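2021-10-16, bench notes, equipment planning

Went through the Druseo quote again with coffee and liked it less than on Thursday. They want us to sign for the two-finger gripper, the wrist camera mount and a service plan as one line item. I asked for it split out and got the same PDF back with a new cover page. Milovan thinks that's how they do business. Maybe. I'd still like to know what the service plan costs before I ask for money to pay for it.

Budget as it stands: 1,912 left in the equipment line after the September orders. Radek has 500 of that penciled in for cabling and a spare power supply, and I'm not fighting him on it, we've been caught without a spare before. So whatever we buy for the arm comes out of what's left, or we wait for the new year. Sakda says wait. I lean the same way, for other reasons.

Main one: the argument for buying at all rests on simulated runs. The Madside people sent a deck saying their kitchen tasks went fine in sim 100 times in a row and so the hardware purchase is "de-risked." I don't know what that word means. Contact in these simulators is generous. Friction is whatever number got typed in. A can that stays put against a rendered finger tells me the solver is happy.

Our own sim work is further behind than the deck makes theirs look, but at least I know what's in it. Kitchen layout is in, with the range, the counter and the toaster. Small round objects are what I care about for the purchase, as that's where finger shape matters and where Druseo charges extra for the "compliant" tips. 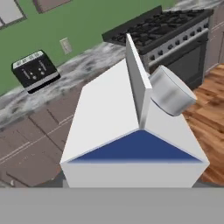
Posted by Settimio Pace | Filed under: Purchasing, Sim | Comments: off

Look at how the can sits against the finger, tipped over, flat end up and to the right. In sim I can call that held. On a real part I'd want to know how much of the wall is touching and what happens when the arm speeds up. Neither answer is in a render, and neither is in the quote.

The wrist view also bothers me. The housing fills a big share of it, and we'd be paying for a camera mount that gives us a lot of white plastic or whatever the real shell is made of. Annunziata wants to try the mount offset in the model first. Costs nothing but her afternoon, fine by me.

To do before anyone signs:
- Ask Druseo for 10 grasps on OUR cans, on video, uncut
- Price of tips alone, no service plan
- Get the lead time from Fontana for the plain fingers
- Radek to check whether the old flange fits

Gurulach called again about leasing. Told them to put it in writing.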